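Color pairing

Color pairing is a sorting activity in which small blocks of different shapes are grouped by color alone. It belongs to a wider family of matching tasks used in early childhood education and in occupational therapy. A typical set contains two shapes, often a star and a cylinder, each supplied in several colors. The player places every star beside the cylinder of the same color, disregarding the difference in form.

Materials
Blocks may be made of wood, rubber or foam. Foam is preferred for the youngest groups, as it is light and quiet when dropped. The blocks are usually laid out on a plain board, which marks the limits of the working area. Maple is a common choice because its pale surface contrasts with strong colors.

History
The version known as the Solby layout was described by Ditte Nørgaard, a preschool teacher, in a handbook of 131 pages. Her method set out the pairs with open space between them – earlier layouts had used a single row. A later edition, prepared with Abdelilah Bouazza, added rules for two players.
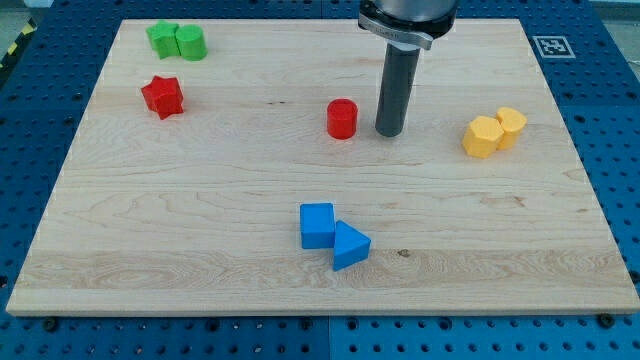
Variations
In the Dunville variation, the blocks are first sorted by shape and then regrouped by color, so that the player must abandon one rule for another. Onyekachi Effiong used this form in a study of nearly 70 children and reported that the change of rule caused more errors than the number of colors. Timed play is also found, though Nørgaard advised against it for beginners.

See also
Shape sorter
Pattern blocks
Tangram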